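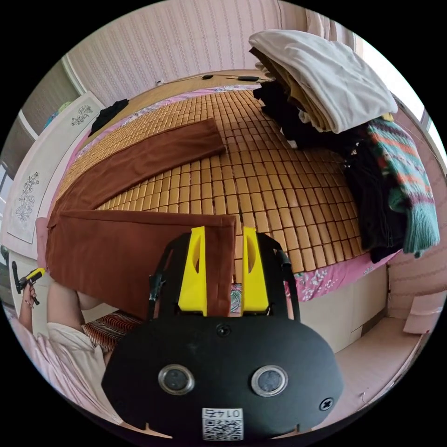

À partir de quel moment la chaleur nocturne gêne-t-elle le sommeil des étudiants logés en résidence ? La gêne est déclarée dès que la chambre ne se rafraîchit plus entre le coucher et le lever, y compris lorsque la journée a été modérément chaude.

Le présent rapport rend compte du projet tutoré consacré au confort d'été dans les résidences Kamel et Stornano. Le travail a porté sur 82 chambres, équipées chacune d'un enregistreur de température posé à hauteur de chevet. Sur les 1 311 relevés nocturnes recueillis, 1 236 ont été retenus ; les autres présentaient des interruptions d'enregistrement incompatibles avec le protocole. 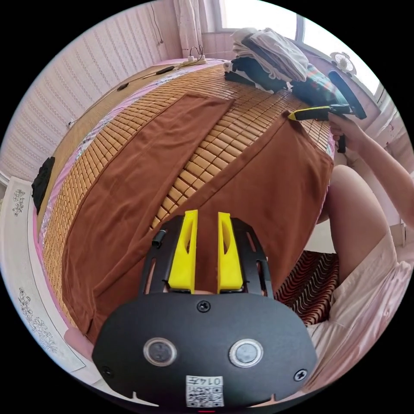 Dradau, juin

La campagne de mesure s'est déroulée en trois phases : installation des enregistreurs, suivi nocturne, entretiens avec les résidents. Les chambres de Kamel, orientées à l'ouest, conservent la chaleur de l'après-midi jusqu'à une heure avancée. Celles de Stornano bénéficient d'une ventilation traversante, à condition que l'imposte du couloir demeure ouverte, ce que le règlement de sécurité incendie n'autorise pas à tous les étages.

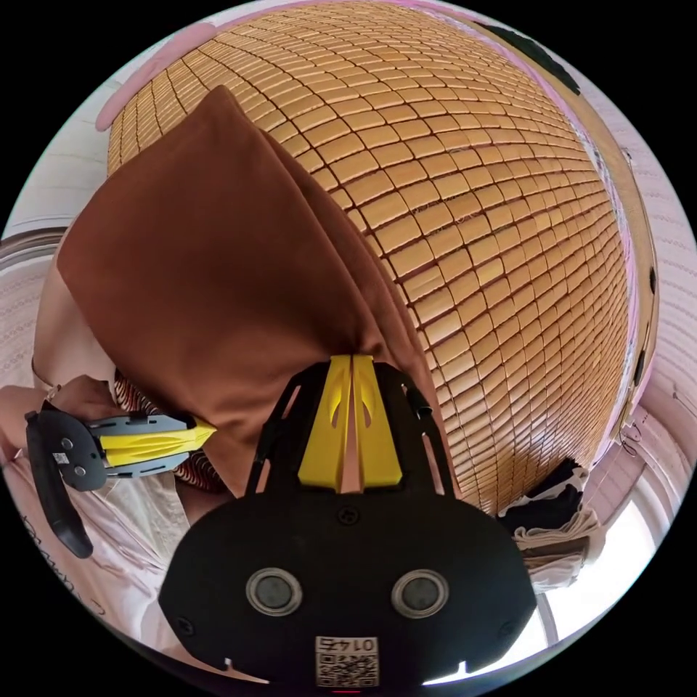

Les entretiens ont également permis de recenser les adaptations individuelles. Les résidents citent la fermeture des volets en journée, le déplacement du lit vers la fenêtre et le changement de literie. La natte d'été en lamelles de bambou, posée sur le lit, relève de cette dernière catégorie ; elle laisse circuler l'air sous le dormeur mais ne modifie pas la température de la pièce. Son effet n'a donc pas été intégré au modèle thermique et figure uniquement dans le volet déclaratif de l'enquête.

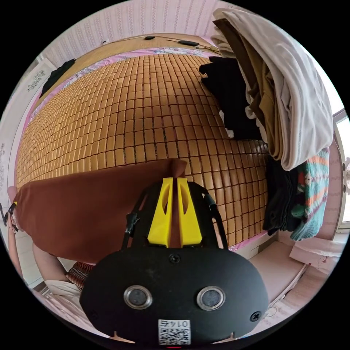
Yaryna Stetsiuk a fait observer, lors de la restitution intermédiaire, que la comparaison des deux bâtiments restait fragile tant que l'occupation réelle des chambres n'était pas connue, et que les nuits d'absence devaient être isolées. Cette remarque a conduit à reprendre le tri des données selon la méthode Falthorpe, présentée en annexe avec les courbes par étage.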